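Subject: Re: [cell-upkeep] finger swaps and the camera check

Hi all,

Finally got the new fingers onto the Janach cell, both arms, so I can answer some of what piled up while I was away. Short version: swapping them is easy, it's the camera check afterward that eats your morning! I put a bottle on the table with the three containers behind it, open the gripper, and look at whether the two fingers come into the wrist view evenly from the bottom corners. 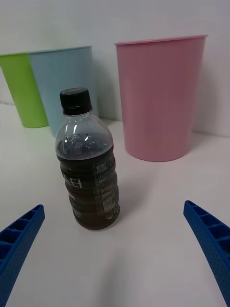
Wrist view, gripper open, bottle past the fingertips.

If one side sits higher than the other, I loosen the camera mount (never the finger screws, please, I spent a whole afternoon last October undoing that) and nudge it until they match. Then I do it all again close up. I want some blue on both sides of the bottle and the cap ribs nice and crisp. Glare on clear plastic is a pain and I've given up fighting it, so I judge focus on the black cap.

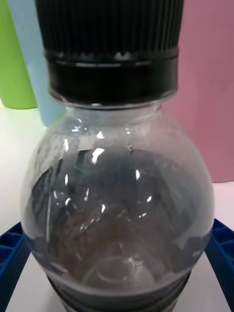 Vignesh Pisharody wrote:
> We change ours every 2000 grips whether they look worn or not.
> Shobha thinks that's wasteful. Also, does anyone re-zero the
> gripper after a swap, or just trust the old value? Ours was
> off by 7 counts last time and I only noticed by luck.

Vignesh, yes, re-zero every time! Close it on nothing, write down the reading, open, close again. If the two readings disagree, a finger isn't seated. As for 2000, I'm with Shobha on this one. I pulled a finger at 308 once with a split rib near the base, and others go on forever. I just flex each one by hand before a shift and look into the slots.

Last thing I do is a slow hold with the bottle, watching the long cable on the gripper while I turn the wrist both ways. It needs enough slack to swing without catching on the arm.

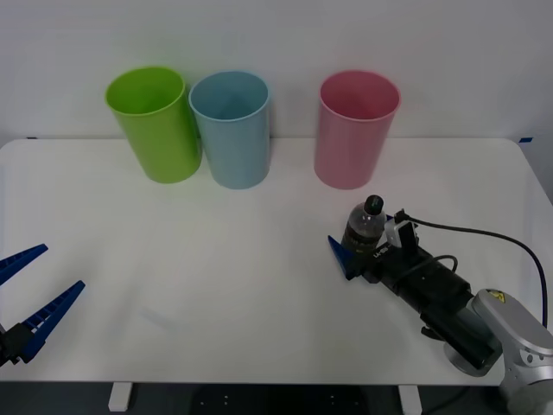 Ljubica Obradović
Cell technician, Prargate

PS Satish, I still have your torque driver. It's in the Murthy cabinet, second drawer, and the small bit is taped to the handle.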